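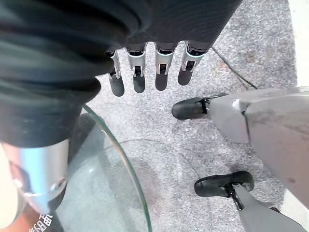
Skills and Demonstration Programme: Speaker Notes

Session 2 of the afternoon. Teaching by hand and teaching at a distance

Slide 1. Opening

Good afternoon, and thank you to the Trondex Forum for the invitation. I speak on behalf of the Wostholm Institute, where our group has spent the past two years collecting demonstrations of ordinary household and office tasks on a full-size humanoid.

The talk has two halves. The first compares guiding a robot's arm directly with driving it by remote control. The second sets out what we now ask of our operators, and why the written procedure is longer than it was at the start.

[Leave the opening picture up while the room settles.]

Slide 2. The view from the wrist

The picture on the screen is the view from the wrist camera, and it is the view our policies learn from. Four fingers of the right hand point down towards the carpet, with the edge of a round glass table on one side and a pair of black robot feet on the other.

Please note how much of the view is taken up by things other than the floor the hand is reaching over. There is dark knitted cloth, there is the glass rim, and there is a good deal of grey leg. A person standing beside the robot would pay little attention to any of these. A model trained on the picture has to learn which of them matter.

[Pause. Ask for a show of hands: who has worked with wrist cameras?]

Slide 3. Guiding by hand

In hand guiding, the operator takes hold of the arm and moves it through the task. The joints are set to yield and the positions are recorded. The method is quick to learn. New staff at Wostholm are usually producing usable recordings on their first morning.

It has two limits. The operator's own hands and sleeves enter the camera's view, and they will be absent when the robot works alone. Guiding is also awkward for low tasks. Reaching to floor level beside a table requires the operator to kneel, and the quality of the motion falls away quickly.

Slide 4. Remote control

In remote control, the operator wears a pair of tracked gloves and a headset and stands in a separate marked area. The robot copies the movement of the arms and fingers. No person needs to be near the hand, so what is recorded is close to what the robot will meet later.

The cost is in touch. Our current gloves give no sense of contact. Operators learn to judge it by eye from the bend of the fingers, and for some weeks they tend to close the hand too hard or too soon. We allow 11 hours of supervised practice before any recording is kept.

[If asked about delay: refer to the Masanja report, section 4. Do not quote values from memory.]

Slide 5. Glass, cables and feet

Three matters deserve separate mention, all of them familiar to anyone who has worked in a furnished room.

Glass is difficult for depth sensing. The floor can be seen through the tabletop, and the sensor may report the floor where the surface ought to be. Operators are asked to approach glass from the side and to keep the wrist above the height of the rim until the hand is clear of it.

Cables are to be treated as part of the room. In the opening picture a thin black one crosses the carpet behind the fingers. If a cable is in place at the start of a session it stays in place until the end, and its presence is entered in the session record.

Feet. The robot's stance is fixed before the reach begins. A deep reach moves the balance of the whole body, and an operator who is attending to the fingers will not notice this in time. A second member of staff watches the stance and has authority to stop the session.

Slide 6. What we keep

The collection known internally as Ritholm has a target of up to 2,000 demonstrations. At the close of the May review, 1,148 had been accepted. Rejected recordings are stored separately with the reason given, and they have been of real use in training new reviewers.

Failed attempts followed by a recovery are accepted, provided that the recovery was made by the operator through the robot. A recording in which a person steps in to move an object is not.

[Skip slide 7 if the session is running late. It repeats the acceptance rules in table form.]

Slide 8. Recommendations

Use hand guiding for fixed, waist-height work and for early trials of a new task. Use remote control wherever the final camera view matters. Record both methods under separate labels and do not merge them without a written note.

Review the wrist view before the room view. Our reviewers formerly did the reverse, and passed recordings in which the hand camera showed very little of the object.

Slide 9. Questions

Copies of the operator procedure are available from the Wostholm desk until 5 p.m. Questions on licensing should be sent to the institute in writing.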